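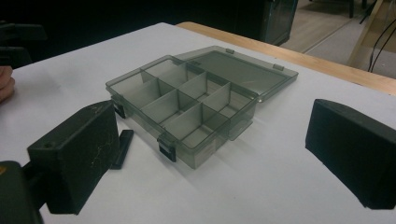 Call me when one can sort a junk drawer without a meeting first, wrote a reader in Skusancombe after our last ad. Fair enough. We'd like to hire that reader.

**Chore testers, part time, Primville**

MacKinnon wants people who tidy for a living, or would if anyone paid them. You'll do small jobs by hand: sort screws into compartments, close lids, match socks. Then you'll score Curier, our software, on the same jobs. It is slow. Be kind, but not on the score sheet.

- 80 hours, starting in May
- $2,000 on completion
- No engineering background, please; we have plenty

So far we've logged 1,582 tries at household chores, and we still do our own dishes.

To apply, send a short note about the chore you hate most. Résumés are optional.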